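Ticket 724: Prukley scheduler sends reminder emails twice
Opened 10/7/18
Product: Prukley, hosted plan
Priority: set to Low by vendor, changed back to High by us
Status: Pending customer (we dispute this)

Original report

Members of our pottery studio get 2 copies of every class reminder. Same subject, same body, same minute. It started after the Kasum mail add-on was updated. We didn't change any settings on our end.

Vendor reply 1

Please clear your browser cache and try again.

Our reply

Done, for the record. I don't see how my browser cache affects an email sent from your server overnight while my computer is off. Still doubled the next morning.

Vendor reply 2

Duplicate reminders can occur when a member is on more than one class list. Please review your lists.

Our reply

Exported all 565 contacts and sorted by address. There are 4 people on more than one list. Everyone is getting doubles, including those on a single list. Export attached to the ticket.

Vendor reply 3

This has been identified as a display issue in the recipient's mail program.

Our reply

In every mail program? Gmail, Outlook and my sister's ancient phone? The two copies have different message IDs. Full headers attached. One went out through Kasum and the other through the old Cherkaoui relay, which your May release notes say was retired.

Test log

Turned off Kasum, left everything else alone: one reminder, sent through Cherkaoui.

Turned Kasum back on: two reminders.

Sent a test to a brand new address on one list only: two reminders.

Printed class sheet from the same schedule: one sheet, no duplicate entries. So the schedule data looks fine to me.

Front table on a class day, white surface down and the wood edge along the right:

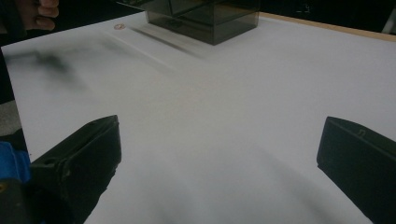 Vendor reply 4

Our engineers believe the fix in the next release should resolve this. May we close the ticket?

Our reply

No. "Should" was also the word used for the Rultell calendar sync, and that one is still broken. Please confirm that the Cherkaoui relay is switched off for our account, then I'll rerun the new address test. Kasum stays off until then.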